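Teaching a Two-Finger Arm to Seat a Processor: Demonstration by Hand Guiding and by Remote Control

Project report, Hudell Robotics Practicum
Project name: Grullel

1. Scope

The project compared two ways of giving a robot arm example motions for a desktop computer assembly task. In the first, the operator holds the arm near the wrist and moves it through the task while the joints are in a gravity-compensated mode (hand guiding). In the second, the operator stays clear of the cell and drives the arm with a handheld controller (remote control). Both produce the same kind of record: joint positions, gripper width, and wrist and overhead video, all stamped against one clock.

The task has two stages. Stage A is picking a part from its holder on the fixture plate and carrying it to a point above the socket. Stage B is lowering the part into the open socket and releasing it. Memory module insertion was in the original proposal. It was recorded during setup but is not analyzed in this report.

We did not train a policy to completion. The report covers the collection of demonstrations, their quality, and a replay test.

2. Cell and fixtures

The computer case lies on its side on a slatted aluminum table with the side panel off, so that the motherboard faces up. To the left of the case is a 3D-printed fixture plate carrying the part holders. The plate was redrawn once. In the first version the long slot for the memory module was too shallow and the module tipped when the gripper closed on it. The second version has a deeper slot and was used for all counted data.

The case is located against two stops screwed into the table slots. We removed and replaced it several times to test repeatability and found that the position of the socket relative to the arm base shifted by less than the width of one finger pad. This was still too much for blind replay, as discussed in section 6.

The gripper fingers are the stock pair from the Doltine kit. We considered narrower tips for clearance at the socket frame and did not make them.

3. Recording software

Recording was done with Singhal, the logging package used in the practicum. It starts a new file when the operator presses a pedal and closes it on the second press. Two changes were made to it for this project.

The first was a rejection key. Under the standard setup an operator who spoiled a demonstration had to note the file number and delete it afterward, and in January we lost good files this way. The new key moves the last file to a separate folder and leaves the numbering alone.

The second was a stage marker. The operator taps the pedal briefly at the end of Stage A, and the log receives a marker at that time. The marker is accurate for remote control. For hand guiding it is late, as the operator tends to finish steadying the arm before moving a foot.

4. Procedure

Each demonstration began with the arm at the same home position, the gripper open, and the socket lever raised. The operator picked the part, moved across the plate and the rear wall of the case, stopped above the board, and lowered the part. A demonstration was accepted if the part came to rest inside the socket frame without a correction by hand. Parts sitting at a visible angle were rejected.

Operators were told to keep the wrist level over the case and to approach the socket from above. No path was given for the crossing. We wanted to know how much the paths would vary between the two methods.
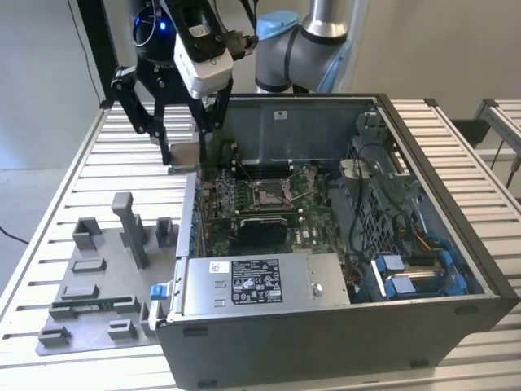 The gripper holding a part over the open case, with the fixture plate to the left.

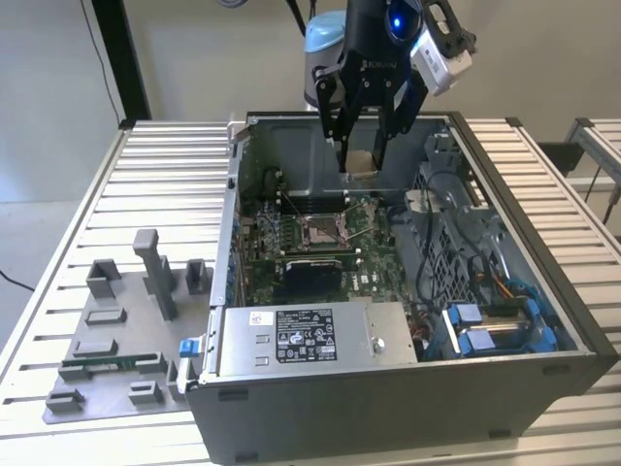
One reviewer of the draft asked why the stop above the board was kept as part of the demonstration at all, and argued that a learned policy would copy the pause and gain nothing from it. The point is fair. We kept the stop in the raw data and removed it in a second, trimmed copy. The replay test in section 6 was run on both copies, and the trimmed copy was no worse.

5. Results of collection

We accepted 264 demonstrations by remote control and 263 by hand guiding. The target was an equal number, but one hand-guided file turned out to have no wrist video after the collection period had closed. It was dropped and not replaced.

Hand guiding was faster per demonstration. New operators needed very little practice before they could complete Stage A. The crossing paths were smooth and showed few reversals. Stage B was less satisfactory. The arm has noticeable friction at low speed even in the compensated mode, and small corrections near the socket came out as a stick followed by a jump. Many rejected files ended this way.

A further problem with hand guiding is the operator's own body. Hands and forearms enter the overhead view, and in some files they cover the socket during the final descent. These frames do not match anything the robot will see when it runs alone. We tried asking operators to grip the arm higher. This improved the view and made the fine motion worse.

Remote control was slower and harder to learn. Operators had trouble with depth in particular, and early files show the part being lowered in a series of small steps with a pause after each. With practice the steps merged into a single descent. The controller has a slow mode that scales motion down, and every operator ended up using it for the whole of Stage B. Video from remote control is clean in all files.

Rejection reasons were similar for the two methods in Stage A: a poor grasp at the holder was the most common. In Stage B they separated. Hand guiding failed through sudden motion. Remote control failed through a small offset that the operator did not notice until the part touched the frame.

6. Replay test

Replay means sending the recorded joint positions back to the arm with no camera feedback. It is a weak test of a demonstration, but it shows whether the recorded motion is something the arm can perform under its own control.

Stage A replayed well for both methods. Stage B replayed well only when the case had not been moved since the recording. After the case was taken out and put back against its stops, most replays brought the part down on the edge of the socket frame. We stopped these by hand. The board was not damaged, but the socket lever was bent slightly and was straightened before the next run.

Hand-guided files showed one extra fault in replay. Where the operator had pushed against friction, the logged positions contain short jumps, and the controller followed them with an audible knock. A low-pass filter on the joint positions removed the knock. It also rounded off the final few millimeters of the descent, so the part was released slightly high.

7. Discussion

For this task we would use hand guiding for the pick and the crossing, and remote control for the descent. Mixing methods inside one file was not possible with the logger as it stands. Switching modes takes the arm through a brief hold, and the hold would have to be cut out.

The offset seen after moving the case cannot be fixed by collecting more of the same data with the case in one place. The case position should be varied on purpose during collection. We left this out to keep the comparison simple, and the data set is less useful for training as a result.

8. Remaining work

- Vary case position between demonstrations.
- Print narrower fingertips and repeat Stage B.
- Correct the late stage marker in the hand-guided files, probably from joint speed.
- Analyze the memory module recordings or discard them.

Comments (2)

wristframe
Did you log motor current as well? If so, the stick and jump in Stage B should show up there before it shows in position, and you could reject those files automatically. We had the same trouble with a connector task and ended up going to remote control for everything.

tmk_lab
Useful write-up. Section 6 would be stronger with the replay success split by operator. Also, how long was the filter window? The release height problem sounds like lag at the end of the file, and running the filter forward and then backward should get rid of most of it.

Last updated: Jun 30, 2023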